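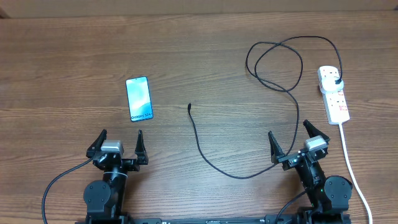
# Chapter 2
# The Charging Corner

Almost every home has one, whether or not anybody ever decided it should. It might be the end of a kitchen counter, or the little shelf by the front door, or the far side of a desk where the paperwork never quite reaches. A phone gets set down there one evening, a cable follows it, then a power strip comes in from another room to bring the outlet a little closer, and before very long the whole family is saying "it's on the charger" and everyone knows just where to look. I have a great fondness for these corners. They tell you a good deal about how people live, and they are about the friendliest place I know to begin learning how to look after small electrical things.

In Chapter 1 we stayed with the room as a whole: where the light falls, where people walk, which surfaces fill up and which stay clear. Now we come in closer, to one tabletop and the few objects on it. A phone, a cable, an adapter, a power strip. If you have done the walking-around exercise from the last chapter you will already have a sketch of your own room, and you might keep it open beside you as you read. Mark your charging corner on it with a pencil, since I suspect you may want to move it before we are done.

## Why start with something so small?

When I first taught this material, to an evening class at Arnham, I began with closets. Closets are big and satisfying and people like to talk about them. But they are also a whole weekend of work, and half of the class had given up by the third week, and I can't say I blamed them. So the next March I threw out the closet lesson (it comes back in Chapter 9, much improved) and asked everybody to go home and put one cable in order. They came back pleased with themselves! One woman had gone on to do her husband's workbench. That is the spirit I would like you to bring to these pages.

My co-author, Ginette Chan, came at the same subject from the other end. She had spent years running the household survey at Neagu, which asked people to keep a diary of the things they went hunting for at home. There were 938 households in it, and between them they wrote down 3,795 searches. She read every entry. Chargers and charging cables came up so often that she gave them a color of their own on her wall chart, and the color she happened to pick was a rather loud orange, and by the end of the project you could see it from the parking lot.

What struck her most was how the entries were worded. People seldom wrote that a cable was lost. They wrote that it was "somewhere in the pile," or "under the others," or "in there but I couldn't get it out." The thing they wanted was in plain sight and they still couldn't use it. We will come back to that idea many times in this book, and we have given it a name, *near-missing*. An object is near-missing when you know where it is and can't easily get at it.

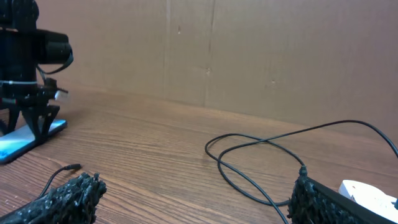 Thin cables are the champions of near-missing. They are light, they are long for their weight, and they bend in any direction you please, so they will cross over themselves at the smallest invitation. Two of them on the same stretch of table will look very much like one, and you can follow the wrong one with your finger for quite a while before you come to a plug you weren't expecting. If they are both black, as so many of them are, you have my sympathy.

## The parts and what we shall call them

It helps to agree on a few words. You may know some of these already, and you are welcome to skim.

**Device.** The thing that needs power. In this chapter it is nearly always a phone, but everything here applies just as well to a camera, a reading light or a pair of headphones.

**Lead.** The cable that runs to the device. We say *lead* for this one and keep *cord* for the heavier one that belongs to the power strip, so that we can talk about both without getting tangled up ourselves. (I tried for a whole semester to be funny about that and finally quit.)

**Tip.** The small connector at the device end. It is the part that gets stepped on, bent and dropped behind furniture, and it deserves a little more kindness than it generally gets.

**Adapter.** The block or plug that sits between the lead and the outlet. On some chargers the lead comes away from it, and on others the two are joined for life.

**Strip.** The power strip, with its row of sockets, and often a switch or two.

**Slack.** Whatever length of lead is left over once the device is where you want it. Slack is the real subject of this chapter. A lead that measures 63 inches, charging a phone that sits a forearm's length from the strip, has a great deal of slack, and all of it has to go somewhere.

## Clear table first

Before you do anything about the cables, look at the surface they are lying on, and give the device a place of its own. I mean a place with some bare table on every side of it, so that you can set the phone down and pick it up without brushing against anything else. It needn't be large. A space the size of this book, opened flat, is plenty for most phones.

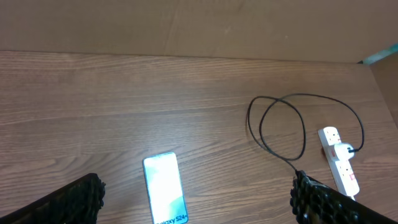
People often do this step last, and I understand the temptation, as the tangle is so much more interesting to look at. Try it in this order anyway. Once the phone has its spot, you know where the tip has to reach, and once you know that, you know how much of the lead is working and how much is slack. Everything else follows along pretty naturally from there.

A word about the surface itself. Wood is a pleasant thing to have under your hand, and a tabletop with a strong grain will forgive you a lot of small marks over the years. It will also hide a dark cable surprisingly well, particularly toward evening, when the lamp is on at one end of the room and you are standing at the other. Some of our students lay a light-colored cloth or a sheet of paper under the leads while they sort them out, and take it away afterward. Keep any cloth away from the charger once it is plugged in and working, though. Chargers give off a certain amount of heat and they like to have air around them.

Faceup or facedown? I am asked this in every class. Set the phone down whichever way you are least likely to drop something on it. At my house that is faceup, where I will notice it.

## Where the strip goes

A power strip wants to be reachable, with its switch where you can find it, and it wants to lie somewhere that its own cord can run off the table without a sharp bend. Along one side usually works nicely. I am less happy with strips at the front edge, where a sleeve can catch the leads, and I don't care at all for strips tucked behind a sofa or beneath a rug.

Please read the rating printed on the strip, and on each adapter, before you fill up the sockets. We go through those numbers slowly in Chapter 4, with the arithmetic. For now, three plain rules will carry you along:

- A strip plugs into the wall, never into another strip.
- Heaters, kettles and the like go straight to a wall outlet.
- If a lead is frayed, or an adapter feels hot enough to make you pull your hand back, unplug it and stop using it.

## Loops, good and bad

Now for the slack. Left to its own devices, a lead settles into open curves, and open curves are perfectly all right. What causes the trouble is a lead wound tightly around the adapter, or a heap of small loops lying every which way, where each one has passed through its neighbor.

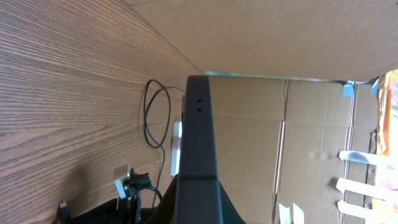 The shape we are after is a long, easy oval, about as long as your hand, with both ends coming out on the same side. You make it by laying the lead back and forth over itself without pulling. If it wants to twist, let the tip hang free for a moment and it will turn until it is comfortable. Then fasten the oval once, in the middle, and loosely. A soft fabric tie is kindest. The Plimico study kits that go with this book include a card of Kokix ties, and if you don't have the kit, a strip of ribbon does the same job and may well be prettier. Skip the rubber bands, which grow brittle and sticky, and skip the wire twist from the bread bag as well, however handy it looks.

Leave enough lead free at the device end that you can lift the phone and glance at it while it charges. Ginette allows herself up to 2 hand-lengths. I take a little more, being a person who answers the phone before thinking about what it is attached to.

In the next section we will take one badly tangled lead and work it free from the tip end backward, and I would ask you to have one of your own ready on the table. Choose a lead you use every day. Unplug it from the strip first, and then from the device, and set the phone back in its clear spot while you work.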